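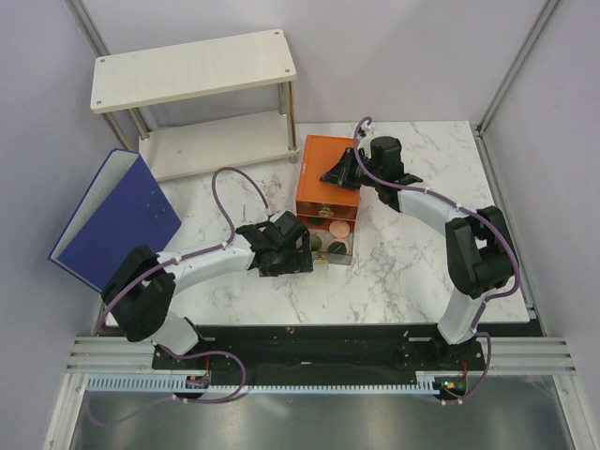
January, 4:40 pm, bench notes

Okay, so the drawer task is finally in a shape I'm willing to write down. Setup is the two-arm cell, orange drawer box in the middle of the table, lower drawer open with the round items in it. One arm holds the box steady from the top and the other does the drawer work. I want a policy that learns both jobs together from demos, instead of the scripted hold we used all through Flurkden (which was fine until anyone bumped the box!).

Demo set is 200 episodes, all teleoperated. Benvinda Louro did the first half and I did the rest, and you can totally tell which are which. She goes in slow and low beside the drawer, I swoop. I trained one run on everything and one on her half only, same settings, same seed. Her half alone did better on closing the drawer, and it has half the data! The mixed run hovers next to the drawer like it can't decide whose style to copy. Logs are under Gokness, run 1719, if anybody wants to look at the wrist traces. The dithering shows up really clearly in the left arm.

Other things from this afternoon:

Chunk length. Went down from the old Peixoto setting to 10 steps. Contact with the drawer edge is gentler and the top hold drifts less. Jerkier on the approach though, so I may try blending the overlapping chunks before I go any lower.

Clear drawer. I was worried about the see-through front and I still am. Both bad failures today (2 of them, back to back) were the gripper closing short of the drawer front, like it thought the edge was somewhere else. Could be lighting, could be me. Need to look at the attention maps before I blame the clear front.

Cable loop on the left arm: check the slack before each session, please. It's okay at the poses we use now but I don't love it for anything higher.

Next up is re-recording my half in Benvinda's style, with the box turned a little each time so we get some spread in the start poses. Then the same comparison again, and only after that the Fomico baseline. Leaving the box where it is overnight, don't move it!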